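Gray counter with a stepped front, worth keeping?

Forum: Kitchens and Small Spaces
Thread started 29/05/2024

tallcabinet
We took over a unit in the Todunholm building in January and the counter came with it. It is gray, flat on top, with a thin white strip along the outer lip and a darker gray step below that goes in toward the floor. We want to use it as a snack counter for people coming through. My partner wants to pull it out and put in a straight-front one from Mirora. I would keep it. The top is in good shape and the only thing I don't like is the white strip, which shows every scuff. Has anyone lived with one of these?

pennyroyal_k
Keep it. The step is a toe space. You can stand right up to the counter without kicking it. People pay extra for that.

GroutLine
Depends how deep the step is. We had one at my old job where it was so shallow you hit it anyway, and the dark finish on the lower part got scratched to pieces. What is yours?

tallcabinet
3 inches at one end. I haven't measured the other end because there is a shelf unit in the way.

GroutLine
3 inches is fine. Then I'd keep it too and spend the money on lighting.

mossbank22
I'll go the other way. A counter that gets used for snacks needs a raised lip. A flat top with a smooth edge means things go over the side, especially tall cans. I work a break room with a flat counter and I pick stuff up off the floor all the time. Mirora makes a straight-front model with a lip and it solved the problem in our second room.

pennyroyal_k
Or put the tall stuff at the back.

mossbank22
People don't put things back where they found them. They put them down at the edge and walk off.

tallcabinet
That is true here too. I was thinking of a low tray from Pacheco, the 13 inch one. Does anyone have it?

oatsandends
I have two. They are OK. The sides are high enough to stop a can from sliding but you can still read the label. They do take up a lot of the top, so measure first. I would not put one right on the edge.

GroutLine
A tray is one more thing to wipe under. With cans you don't need it. They stack, they have lids, and they don't leak crumbs like bags do. Switch from bags to cans and half your problem is gone.

oatsandends
Cans cost more per serving though.

GroutLine
A little. I throw away fewer stale chips.

mossbank22
Cans tip over. Bags don't. That was my whole point.

tallcabinet
We are on cans already. The counter, with the edge and the step.

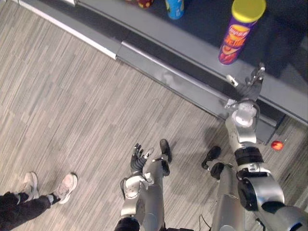 tallcabinet
The purple Lay's can with the yellow lid is where I would expect one to end up, with its base close to the edge. The blue can is back where I want all of them. You can see the strip I mean too, it catches the light at that end.

mossbank22
Yes, that purple one is what I'm talking about. One elbow and it goes.

pennyroyal_k
It's a can of chips with a lid on. If it falls you pick it up. I would not rip out a counter over it. The top looks fine to me and the dark step looks good with it.

oatsandends
Agree on keeping it. For the strip, you can get replacement edging in gray from Usar. It comes in a roll, you heat it and press it on. I did 17 feet in an afternoon, and most of that was scraping the old glue off. Use a plastic scraper or you will mark the top.

tallcabinet
Did the corners hold?

oatsandends
One lifted and I redid it with contact cement. The rest are still down.

GroutLine
Get the wider roll and trim it. The narrow one leaves a gap if your edge isn't perfectly square.

mossbank22
I still say lip. But if you are keeping it, at least put a line of tape a hand's width in from the edge and ask people to stay behind it. It worked for us for a while.

tallcabinet
I'll order the gray edging and leave the tray for now. If cans keep landing on the floor I'll look at the Mirora again. Will measure the far end once the shelf unit is moved.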